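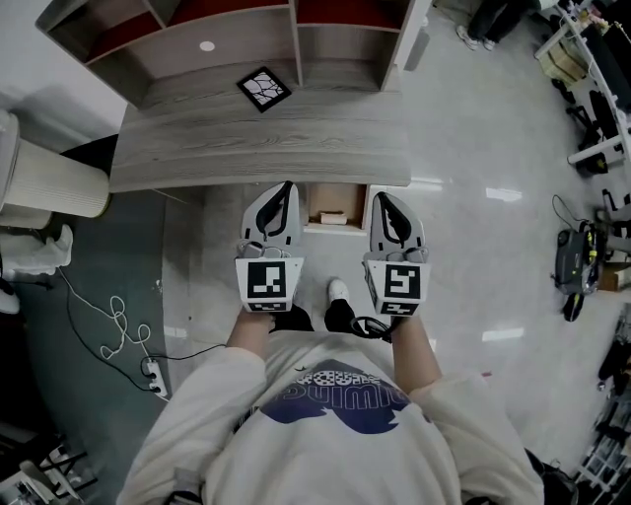
How often should a low shelf unit be checked?
Twice a year is plenty for most homes, plus once more any time you move it or load it up differently.

Shelf and floor check, Pralley house, 2018-05-14

I do this one with my shoes on (learned that the hard way with a dropped bookend) and I start by clearing the floor in front so I've got room to kneel.

1. Floor around the unit – OK, watch
Tangled white cables and a power strip to trip on at the left. I moved the Savolainen catalogs out to the hall and they're staying there!

2. Top board – OK, watch
It's the gray wood-grain one. Run your palm along the grain, then across it. I felt one rough patch near the back, no splinters. I'll sand it lightly in June.

3. Front edge – OK
Knees and shins live at this height, so I go slowly along here. No chips, no lifted corners.

4. Rocking – NEEDS WORK
Push down on one corner, then the opposite one. Mine tips a hair on the left. A felt pad should fix it, and I have a whole packet of them in the Pulitz drawer somewhere.

5. Screws – OK
Two took a quarter turn. Don't crank them, you'll strip the wood and then you're buying glue.

6. Wall strap – NEEDS WORK
Still the old one from the last apartment. Low units get skipped because they look so harmless, but a kid can climb anything. New strap is on the list, Plikiter has them for 12 dollars.

7. Heavy things on the bottom – OK
The big atlases went down there last time and the whole unit feels steadier for it.

8. Damp behind the back – not checked
Couldn't slide it out by myself. Will do it together with the felt pad.

Open items: 1, 2, 4, 6, 8. Next check after the strap is in.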